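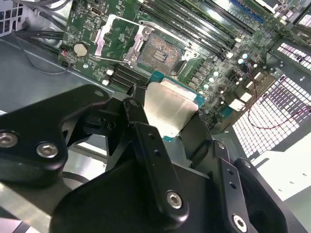
I've been putting off the CPU swap in the old gray desktop for so long that my brother-in-law stopped asking about it. It's the computer that lives under the sewing table and does everything boring in this house: taxes, photos, the label printer, a truly embarrassing number of open recipe tabs. It had gotten so slow that I could start it up, go make toast, eat the toast, and come back to a spinning circle. So this weekend I finally cleared the table and opened it up.

The new processor is only new to me. I got it used from Ullia, a little parts shop two towns over that I love way too much (they have a bargain bin, and I have no self-control around bargain bins). It cost me $40, and a whole replacement computer of the kind I was looking at was over $400, so you can see how I talked myself into this.

I'd forgotten how small the thing is! You spend days reading about it and comparing it and fretting over it, and then it's a little silver square with a sliver of teal-blue board showing around the edge. The metal on top has a brushed look that catches the light, and I did spend a minute tilting it back and forth under the lamp like a magpie.

The part I dread is the socket. On this board the pins are down in the socket, a whole field of tiny gold-colored points sitting there wide open once you lift the cover, and every one of them is a chance for me to ruin my own afternoon. My friend Hamidreza Kiani bent two on his first build, years ago, with the cuff of a sweater. He straightened them with a mechanical pencil and it worked, but he still gets a look on his face when it comes up. I rolled my sleeves to the elbow and put my hair up and moved the coffee to the other room.

If you've never done one, the whole job is mostly being careful for about ten seconds. You hold the processor by its edges, you don't touch the underside, and you get the little corner mark lined up with the one on the socket before you go anywhere near it. Then you lower it straight down and let go. No pushing, no wiggling – if it isn't sitting flat, pick it straight back up and look again. The lever at the end does take more force than feels right, and it makes a creaky noise that I will never get used to.

Some things I'd tell myself for next time:

- Take the graphics card out first. I worked around it for a while and skinned a knuckle.
- Check the BIOS version before taking anything apart. I did this one right, only because Chi-keung Ng left a comment on my last computer post telling me to. Thank you!!
- Put the screws in a dish. A muffin tin is even better.
- Buy more thermal paste than you think. The Adov tube I found in the drawer had about one pea left in it and the pea was crusty, so there was an unplanned drive to the store in the middle of all this.
- Wipe the old paste off the cooler with rubbing alcohol and a coffee filter. Paper towels leave fuzz.

I also got a little carried away with the dust. The fan on the front had a sort of felt blanket on it, mostly cat, and I ended up going over the whole inside of the case with a soft paintbrush while an old Flendonska record played in the kitchen. That took longer than the swap did. I'm not sorry, it was very satisfying.

First start-up gave me a black screen and I had a bad couple of minutes. Then I noticed I hadn't plugged the cooler fan back in. Plugged it in, tried again, and up it came, asking me politely to confirm that I had changed the processor. Yes! I had!

It's a different machine now. The photo folder from the Michigan trip has 142 pictures in it and the thumbnails used to crawl in one row at a time, and now they're all there before I've sat down properly. The toast routine is over. I'm still deciding whether to add memory while I'm feeling brave – there are 4 slots and only half of them are filled – so if anyone has leftover sticks that would suit a board of this age, leave me a comment and I'll trade you for marmalade.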